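Manger à la cantine du collège : rapport de projet

Établissement : collège Hadgu, Drarovton
Rapport rédigé par Yolanda Szabo, étudiante en deuxième année de diététique
Remis le 12 mars 2023

1. Contexte du projet

Le projet a été mené dans le cadre du module « Éducation nutritionnelle en milieu scolaire ». Chaque étudiant devait choisir un établissement, observer les habitudes alimentaires des élèves et proposer une action réalisable avec peu de moyens. J'ai choisi le collège Hadgu parce que j'habite à proximité et que l'infirmière scolaire cherchait déjà à travailler sur le petit-déjeuner avec les classes de sixième.

Au départ, je voulais traiter seulement le petit-déjeuner. Après la première visite, le sujet s'est élargi à la collation de dix heures. Les élèves qui n'ont rien mangé le matin achètent souvent quelque chose en route, ou partagent les biscuits d'un camarade, et arrivent ensuite au self sans appétit. Il était difficile de parler de l'un sans parler de l'autre.

Les objectifs fixés avec ma tutrice étaient de décrire ce que les élèves mangent entre le lever et le déjeuner, d'organiser des ateliers en classe et de voir si les réponses changeaient quelques semaines plus tard.

2. Méthode

L'enquête a porté sur deux classes de sixième, soit 51 élèves. Chacun a rempli un carnet pendant une semaine de cours. Le carnet tenait sur une feuille pliée en deux : une case par matin, avec l'heure du lever, ce qui a été mangé et bu, et ce qui a été pris à la récréation. Il n'y avait pas de nom sur la feuille, seulement un numéro tiré au sort.

43 carnets ont été rendus complets. Les autres étaient perdus ou remplis pour un ou deux jours, et je ne les ai pas utilisés. J'ai saisi les réponses dans Vusex, le tableur en ligne utilisé à l'école, puis je les ai classées par groupes d'aliments : produits céréaliers, fruits, produits laitiers, produits sucrés, boissons.

Le classement a posé plus de problèmes que prévu. Un élève qui écrit « céréales » peut parler de flocons d'avoine comme de céréales fourrées au chocolat. J'ai donc ajouté une question orale lors du ramassage des carnets, mais tous les élèves n'étaient pas présents ce jour-là. Quand je n'avais pas la précision, j'ai classé la réponse dans les produits céréaliers et je l'ai marquée d'une étoile. De la même façon, « jus » pouvait désigner un pur jus, un nectar ou un sirop dilué.

Les quantités n'ont pas été relevées. À onze ans, estimer un poids ou un volume est difficile, et peser les aliments à la maison aurait découragé une partie des familles.

3. Résultats de l'enquête

Le premier constat est que la plupart des élèves prennent quelque chose le matin, mais pas tous les jours. Une vingtaine d'entre eux ont sauté au moins un petit-déjeuner dans la semaine. La raison la plus souvent donnée est le manque de temps, suivie du manque de faim au réveil. Les élèves qui prennent le car sont plus concernés, car certains se lèvent bien avant les autres.

Le fruit est l'aliment le moins présent. Seuls six élèves en ont noté un sur plus d'un matin. Pendant les ateliers, plusieurs ont dit aimer les fruits mais les associer au dessert ou au goûter. La pomme et la banane reviennent le plus souvent, puis la compote en gourde, que j'ai comptée à part.

Le pain et les céréales sont presque toujours là, en général avec une pâte à tartiner ou de la confiture. Les produits laitiers apparaissent surtout sous forme de lait chocolaté. L'eau est rarement notée, peut-être parce que les élèves ne la considèrent pas comme une boisson à inscrire.

Pour la récréation, les réponses sont plus homogènes : biscuits, barres, viennoiseries achetées à la boulangerie. Les élèves qui n'ont pas mangé le matin prennent presque tous une collation, ce qui était attendu, mais beaucoup de ceux qui ont déjeuné correctement en prennent une aussi. Ils parlent d'une habitude plus que d'une faim.

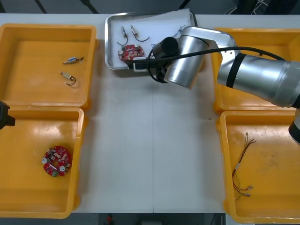
4. Les ateliers

Les ateliers ont eu lieu en demi-groupe, sur l'heure de vie de classe. Le premier portait sur la lecture des étiquettes. Les élèves avaient apporté des emballages vides et devaient les ranger du moins sucré au plus sucré avant de lire le tableau nutritionnel. Les erreurs étaient nombreuses, surtout sur les céréales présentées comme légères et sur les yaourts à boire. J'ai choisi de comparer les valeurs pour 100 g, car les portions indiquées varient trop d'une marque à l'autre.

Le deuxième atelier portait sur la composition d'un petit-déjeuner rapide. Les élèves devaient proposer un repas préparé en moins de cinq minutes, avec ce qu'on trouve chez eux. Les propositions les plus simples ont eu le plus de succès : tartine et fromage, flocons d'avoine trempés la veille dans du lait, fruit à manger en marchant. Un groupe a proposé des restes de riz au lait, et la discussion a montré que beaucoup pensaient qu'il existait des aliments interdits le matin.

Le troisième atelier était une dégustation, préparée avec le chef du self. L'épicerie Flurnum, en face du collège, a fourni les fruits et le pain complet. Les allergies avaient été vérifiées auprès de l'infirmerie et les familles avaient signé une autorisation. Les élèves ont goûté de la poire, du kiwi, du pamplemousse et plusieurs pains. Le kiwi a été bien accepté. Le pamplemousse a été refusé par presque tout le monde - je l'avais choisi trop amer et je ne le proposerais plus en première dégustation.

5. Second relevé

Un carnet plus court, sur trois matins, a été distribué après les ateliers. Les retours ont été moins bons, car la distribution est tombée juste avant un voyage scolaire. Je donne donc ces résultats avec prudence, sans chiffres.

Les réponses mentionnent plus souvent un fruit et de l'eau. Pour l'eau, il est possible que les élèves aient simplement pensé à la noter, puisque nous en avions parlé. Le nombre de petits-déjeuners sautés ne semble pas avoir changé. Les ateliers n'avaient d'ailleurs pas d'effet possible sur l'heure du lever ou sur les horaires du car. Les collations sont restées à peu près les mêmes, avec un peu plus de fruits secs dans une des deux classes.

6. Limites

L'échantillon est petit et les deux classes ont été choisies selon l'emploi du temps. Les réponses sont déclaratives, et certains élèves ont pu écrire ce qu'ils pensaient que j'attendais, surtout la deuxième fois. Il manque aussi le point de vue des parents. J'avais préparé un questionnaire pour eux, mais il est parti trop tard pour être exploité.

J'ai également sous-estimé le temps de saisie. Avec des cases à cocher pour les aliments courants et une ligne libre pour le reste, les carnets auraient été plus faciles à traiter. La question sur les boissons devrait mentionner l'eau de façon explicite.

7. Suites proposées

Le chef du self est d'accord pour proposer une corbeille de fruits coupés à la récréation, deux matins par semaine, si le coût reste raisonnable. L'intendance doit encore donner sa réponse. L'infirmière souhaite reprendre l'atelier sur les étiquettes en septembre avec les nouveaux sixièmes, et je lui ai remis les fiches ainsi que la liste des emballages utilisés.

Pour une nouvelle enquête, je conseillerais de commencer par une réunion avec les familles et de faire le second relevé à distance des vacances et des sorties. Le modèle de carnet et la grille de classement sont joints en annexe, avec les autorisations vierges.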